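Wornwood Apron Line: Fabric, Sizing and Care Notes

July 17, 2023

The Wornwood cartoon aprons are now listed in the shop. The line carries character art from the animated series Magsi and comes in 2 cuts: a full bib and a waist apron. Both use the same cloth, a cotton and polyester blend in equal parts, so 50 percent of each. Cotton takes the print well. Polyester limits shrinkage and keeps the hem flat after washing.

Print method

The artwork is screen printed with water-based ink and heat cured. Earlier Magsi items used a transfer film, which cracked along fold lines when stored flat. Screen printing gives a softer surface and a slightly duller red. Customers matching an apron to an older Magsi hoodie should expect a visible difference in that color.

There are 4 designs. Three show the full cast. The fourth is a single-character print in black outline and is the only one offered on both cream and gray cloth.

Sizing

The bib apron has an adjustable neck strap with a metal slider. The child size fits most wearers between the ages of six and ten. The adult size is long enough to cover the knee on a person of average height. Waist ties on both cuts can be wrapped once and knotted in front. The waist apron has one divided pocket, set to the right.

Care

Wash inside out in cold water with similar colors. Do not use bleach or fabric softener. Tumble dry on low or hang to dry. Iron on the reverse side only, at a medium setting. Grease marks should be treated with dish soap before the wash, as heat from the dryer will set them. 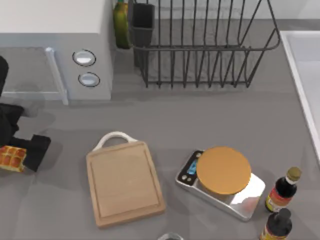 Stock and shipping

The first run is 2925 pieces across all designs. Orders ship from the Trosidell warehouse in plain mailers. Gift boxes are not available for this line. Restocking of the child size is planned for August, subject to cloth supply from Clonico.

Returns are accepted on unwashed items with the tag attached. Use the form on the orders page and select "apron" as the item type.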